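# Zwei Handgreifer, ein Sieger nach Punkten

Kimus hat im Juli zwei handgeführte Greifer gegeneinander antreten lassen, das Hausmodell und den Kurdale. 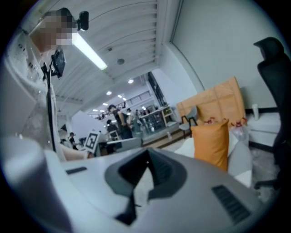 Gewonnen hat der Kurdale, was im Hause Kimus mit Fassung getragen wird. Beide Geräte mussten dieselben Becher, Schwämme und Kabelbinder aufnehmen und wieder ablegen, insgesamt 1.387 Mal. Danach wurde ausgewertet, wie oft die Kamera den Griff brauchbar aufgezeichnet und die Positionsbestimmung den Faden verloren hatte.

Beim Hausmodell passierte Letzteres bevorzugt dann, wenn jemand das Handgelenk um 90 Grad drehte. Im Pflichtenheft kommt diese Bewegung nicht vor, beim Einräumen einer Spülmaschine leider ständig. Der Kurdale blieb ruhiger, ist dafür schwerer und wurde von den Testern gegen Nachmittag zunehmend mit beiden Händen geführt. Gedacht ist er für eine.

Der Steuerrechner von Jaunzems lief mit beiden Greifern und stürzte bei beiden gleich zuverlässig ab, sobald man die Bildrate änderte. Ein Update ist angekündigt.

Im Herbst folgt die zweite Runde, dann mit Clinik als drittem Teilnehmer und einem Hausmodell, das sich drehen lässt.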